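Buscar en el cuaderno
Buscar
Cuaderno de taller – Gungate
24 noviembre 2020 – anotado por el turno de pruebas
Última actualización: 24/11, después de la comida

Sigo con la evaluación del kit Brundeo. Lo escribo en español porque el informe final será en español, y pido a los colegas que me corrijan cuando vean una frase rara.

Recuerdo para quien lee por primera vez: el kit lo vende Malham y nosotros lo tenemos en préstamo hasta que decidimos si compramos. Incluye la pinza, el adaptador de muñeca, el juego de cables y el programa Jin, con el cual se graban las posiciones y se repiten. El brazo no es parte de la oferta. En el folleto se promete que el montaje necesita una sola persona y una sola llave. Para mí fue una persona y dos llaves, porque el tornillo del adaptador tiene otra medida. Lo he escrito ya al vendedor y todavía no contestan.

Tarea de hoy: puerta corredera de cristal, la que da al patio. Es una tarea que en julio hicimos con la pinza vieja y con resultado malo, por eso me interesa la comparación. La puerta exige dos cosas diferentes. Primero hay que llegar al tirador con los dedos en una orientación bastante exacta, y después hay que mantener una fuerza lateral durante todo el recorrido sin que la pinza se gire.

Preparación. Puse el modo de aproximación lenta y bajé el límite de fuerza al 56 % del máximo. Con el 100 % no quiero trabajar cerca de un cristal, y pido lo mismo a los demás. La posición cero la tomé dos veces, porque la primera vez Jin guardó el punto sin avisar y no estaba seguro de cuál era. Esto es un defecto del programa: cuando se guarda un punto, el nombre del punto anterior queda en la pantalla hasta que se cambia de ventana.

Primera serie, 3 intentos desde la misma posición de partida. En el primero la pinza llegó demasiado alta y tocó el marco – muy poco, no hay marca en la pintura. Corregí la altura y en el segundo llegó al lado del tirador, pero cerró antes de tiempo. El tercero lo considero bueno. La puerta se movió y el brazo paró donde yo había puesto el final del recorrido.

Después cambié el orden: aproximar, esperar, cerrar, esperar, empujar. Con las esperas el movimiento es más feo pero yo veo mejor qué hace cada parte. En Jin las esperas se escriben en milisegundos, y dejé 1.000 en cada una. Se puede bajar más adelante.

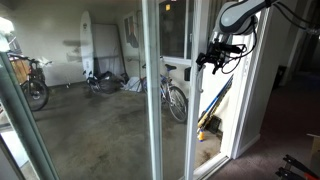 Pinza Brundeo junto al tirador, con la puerta entreabierta.

Cables. Es mi queja principal. El juego que viene con el kit es largo para nuestra muñeca y forma bucles alrededor de la pinza. En una mesa esto no molesta. En una puerta sí, porque el bucle pasa muy cerca del borde que se mueve, y en un recorrido largo se puede enganchar. Malham ofrece unas guías para cable, pero se pagan aparte y en el folleto aparecen solamente en la última página. Mi opinión es que deberían estar incluidas. Mientras tanto propongo atar los cables con cinta de tela, dejando libre el giro de la última articulación.

Luz. Con la puerta abierta entra mucha claridad del exterior y el interior está oscuro. Para mis ojos es incómodo juzgar la distancia entre los dedos y el tirador, y tuve que acercarme varias veces. Pregunta para quien hace la parte de visión: ¿la detección del tirador funciona igual con este contraste? Hoy no la usé, todo fue con puntos grabados.

Lo que me gustó. El agarre es firme y no escuché el ruido que hacía la pinza vieja al cerrar. El cambio de límite de fuerza se puede hacer sin parar el programa. El manual está bien traducido, con excepción del capítulo de mantenimiento, donde «engrasar» y «limpiar» parecen la misma operación y no creo que lo sean.

Lo que no me gustó, aparte de los cables y del nombre del punto: después de una parada de emergencia hay que cargar otra vez la secuencia entera. Se pierden alrededor de tres minutos cada vez, y en una mañana de pruebas esto se nota.

Pendiente:
– repetir la serie empezando con la puerta cerrada del todo
– medir la fuerza lateral con el dinamómetro pequeño (¿quién lo tiene?)
– preguntar a Malham el precio de las guías y el plazo de entrega
– probar el cierre de la puerta, que hoy no he tocado
– guardar la secuencia buena con un nombre claro, no «prueba_nueva_2»

Por ahora no recomiendo comprar ni devolver. Si la serie con la puerta cerrada sale bien y el tema de los cables tiene una solución razonable, mi voto será sí. Dejo el brazo en posición de reposo y el límite de fuerza como está. Por favor, no subirlo sin escribirlo aquí.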